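Thread on Dreren, the small satellite from Rostville that most people have never heard of, including, for its first few weeks in orbit, its own ground station.

1/ Dreren was a 3-unit cubesat, so think loaf of bread with solar cells. It was supposed to measure how thick the upper atmosphere is by noticing how fast it was being dragged down through it. A satellite whose science plan was to fall, carefully.

2/ Four years from first sketch to delivery. The original proposal said eighteen months. I've read the original proposal. It has a color chart in it where every bar ends exactly where the next one starts. Beautiful work.

3/ Rostville built the body, the power board and the flight software. The radio came from the group at Srithong, who also ran the main ground station. The ride up was arranged through Jirkivier, a launch broker. If you've never dealt with a launch broker, picture a travel agent who also gets to decide how much you weigh.

4/ They were over the mass limit by a bit less than a bar of soap. Out came the camera. It was a bad camera and had no scientific purpose, but it was the only part anyone's parents had asked about.
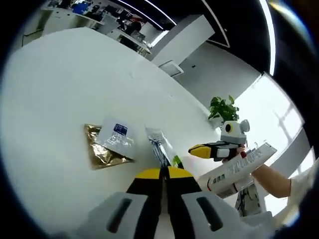
5/ Next, the launch date. It slipped, then slipped again, then got moved up, which is worse. The batteries had been stored half charged for the long wait and suddenly had to be topped off through a tiny port on the side of the deployer, by a person lying on the floor.

6/ Launch was fine. Launch is nearly always fine in these stories. Dreren was let go in a batch with a whole crowd of other cubesats, and they all drifted off in a clump, like kids leaving a school bus.

7/ So for the first days you get tracking data for a bunch of dots, and no one can tell you which dot is yours. You point your antenna at one, listen for a pass, hear nothing, and move to the next dot. Srithong did this in shifts. They heard plenty of satellites. They heard some very nice ones.

8/ What they didn't hear was Dreren. The beacon should have been a short burst every 20 seconds. Loud, simple, easy to pick out. The mission log from that stretch is mostly the word "no" with a time next to it.

9/ The theory at Rostville was that the antenna hadn't come out. On a cubesat this size the antenna is basically a strip of tape measure, held down by a loop of fishing line. A little heater melts the line and the strip springs open. On the bench it worked every time, and they tested it until they ran out of fishing line and had to go to a bait shop.

10/ The theory at Srithong was that Rostville's power board had died. There was an email exchange over this that I'd describe as extremely polite.

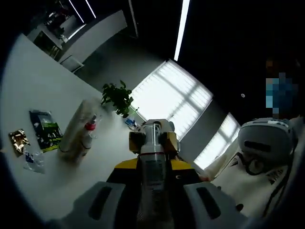

Gold foil packet on the white table, windows at the far end.

11/ Back to the silence. The break came from a ham operator a long way from either team, who was listening for a different satellite and picked up something faint and badly off frequency. He posted the recording on a forum with the title "yours?"

12/ It was theirs! Very weak, fading in and out every few seconds, but the call sign was in there. So the power board was alive and the antenna was at best half open. Both teams had been partly right, which I gather pleased neither of them.

13/ And the reason Srithong missed it: the radio was running colder than planned, so it sat a little below the frequency they expected, and their software was set to ignore anything that far off. The signal had been passing overhead the whole time. The filter was throwing it out as junk.

14/ They widened the filter and got it on the next good pass. There is a recording from the control room. You hear the beacon, which sounds like a cricket in a drainpipe, then a chair falls over.

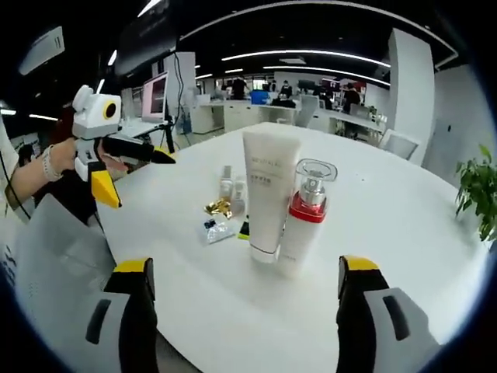
Then came the long part, which never makes it into the press release. A half-open antenna means you can hear the satellite only when it happens to be tumbling the right way, and it can hear you about as often. You send a command and hope it's facing you. You send it again. The commanding guide from this period says, in full, "keep sending."

15/ The plan was to fire the heater again and free the antenna. The trouble was that the software allowed the heater to run only in the first hour after release, as a safety rule. A sensible rule! Somebody had clearly worried about the heater coming on by accident and cooking the battery. To lift it you had to upload a patch, through the half-open antenna the patch was meant to fix.

16/ So they cut the patch into very small pieces and sent them one at a time, over and over, until the satellite confirmed each one. Most passes got nothing through. A good pass got a few pieces. One piece in the middle refused to go up for so long that people began to take it personally.

17/ It finally went in, in September. They fired the heater on a pass over Srithong and the signal came up so strong that the receiver clipped. I'd like to say there was cheering but the log entry for it is "ok that's better."

18/ After that Dreren did its job. It sent down 1,347 usable sets of drag readings before it got too low to hold its heading, and the numbers were decent. One of the drag models in use at the time had the air up there too thin during quiet sun, and Dreren's data showed the gap pretty clearly. Small result, but a real one, and it's in the final report with error bars and everything.

19/ The final report came out in June 2020 and I recommend it, mostly for the appendix. That's where they put the things that went wrong, in a table, with a column called "Would do differently." For the antenna it says use two loops of line and two heaters. For the filter it says "wider." For the camera it says "fly the camera."

20/ Replies are asking what happened to the satellite. It came down, as designed. Last contact was a normal beacon on a low pass with the temperature a bit up, and on the next pass there was nothing. Srithong listened for a few more orbits anyway, with the filter opened as wide as it would go.

Someone also asked about the bait shop. It gets a line in the acknowledgments, between the thermal chamber people and Jirkivier.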